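Shopping for a Robot: The Gallery Page

Welcome to the gallery for our equipment plan! I've been building our wish list since the start of November, and enough of you asked what the money is for that I figured I'd put it all on one page. Short version: we want a mobile base with a single arm on it, something that can roll up to a wall or a table, pick up small stuff and put it back where it lives. The long version is a spreadsheet with far too many tabs (sorry, everyone at Florham who has had to open it).

The two makers still in the running are Lestau and Rendport. Lestau sells the base and arm as a bundle, one bill, one warranty. Rendport lets you buy the base now and add the arm next year, which is easier on the budget but means paying for shipping twice and fitting the arm ourselves. I go back and forth on this pretty much every morning.

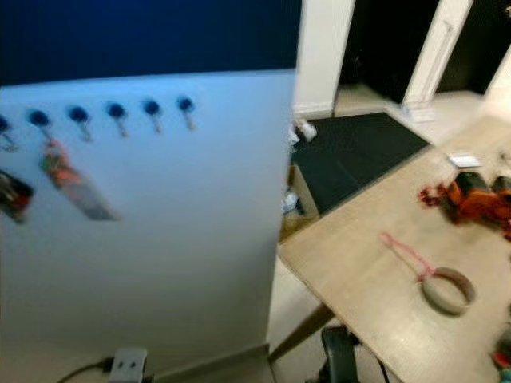 Posted by the page editor, equipment planning, Florham workshop
22 November 2021

Six hooks in a row, and two of them have something hanging on them. I love this wall and I kind of dread it, too. Hooks like these decide the gripper budget! A little tag or keychain on a metal prong is a fussy thing to grab, and the standard two-finger gripper in the Lestau bundle may be too chunky for it. The slim fingers are an add-on at $1815 for the set. I've put them in the "must have" column for now, and I'm ready to be argued with.

The table is the other half of the job. Masking tape, string, a power tool lying on its side... that's a pretty fair shopping-list test right there. Tape is light and easy. A power tool is a whole other story, and it's the reason I keep asking both makers for the payload with the arm stretched all the way out. The number on the front of the brochure is always the arm tucked in close.

One more thing to budget for, and it's on the floor: there's a black mat beyond the table, and a cardboard box by the edge of it. So I want wheels that can handle a mat edge, and I want that written into the quote. Rendport charges extra for the bigger wheels. Lestau hasn't answered me yet.

Still missing from my totals: spare batteries, a charger, and the service plan. Rugemalira (the reseller, for anyone new here) offers phone support 365 days a year, and they'd cover either brand. It adds about 2 percent to the price, and I think I'd sleep better with it.

If you have a strong opinion on bundle versus buy-it-in-pieces, please put it in the comments tab of the spreadsheet. Use the blue column, the yellow one is mine. I'll add more pictures here once the revised quotes come in.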